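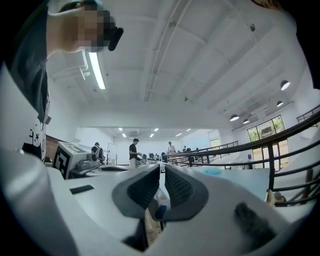 Hagos Assefa wrote to us in October that his daughter now reads the bus timetable out loud to the whole stop, and would we please start a group for fathers who want to keep up with her. We passed his note around the office the same afternoon. There is a fathers' group now, and he is in it.

Broldale Evening Reading Project
Progress report to the Galano Fund
3 Jan 2018
Prepared by Sumeya Sisay

Where we are

This is our second report under the current grant and it is a happy one to write. When we last reported, we had two groups running out of the Broldale library and a waiting list that made me wince every time I opened it. We now have four groups, two in Broldale and two in Titimberg, and 31 adults are enrolled across them. The waiting list is down to a handful of names, mostly people who work nights and need a morning slot.

Titimberg was the big step this fall. We had worried that people there would not come out after dark, given how early the last bus leaves. So we moved the start time up by half an hour and put the tea break at the end, where anyone catching a bus can skip it. Attendance has held up very well, even through the cold weeks before the holidays.

The reading itself

Learners still choose what they read, and I am more convinced of this than ever. One group spent three weeks on a tenancy agreement (they found two clauses they wanted to ask the landlord about, and did). Another is working through a book of short ghost stories and refuses to stop at the end of the hour. The Titimberg beginners asked for recipes, seed packets and letters from school, so that is what we bring.

The Chala workbooks arrived late, in the second half of October, but they are good. The print is large, the pages lie flat, and the stories are about grown-ups. We ordered a second box out of the materials line. 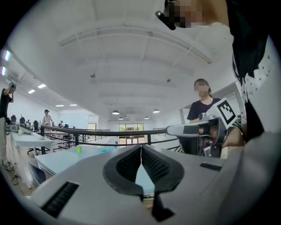
Photo: Broldale Evening Reading Project

Tutors

We trained 8 new tutors this period, all local. Each one sits in on three sessions before taking a pair of learners. Two have had to step back for family reasons and may return in spring. I would like to add a short refresher on spelling patterns, which several tutors asked for -- they feel fine with reading but less sure when a learner wants to write.

Money

Spending is close to plan. Room hire came in under, thanks to a lower evening rate in Titimberg, and travel went over because of the extra trips there. With your agreement we would like to move $500 from room hire to bus passes for learners. A revised budget sheet is attached.

What has been harder

Keeping in touch with people who miss two or three weeks is still our weak spot. Phone calls work better than letters, for plain reasons, but they take up most of an evening. We are trying a buddy list, where learners call each other, and the Broldale groups have taken to it. It is too early to say for Titimberg.

Next period

A morning group, if we can find a room before March. The tutor refresher. A shelf of our own at the library, which the branch has agreed to in principle and which I am very excited about! The ghost story group has already sent me its list.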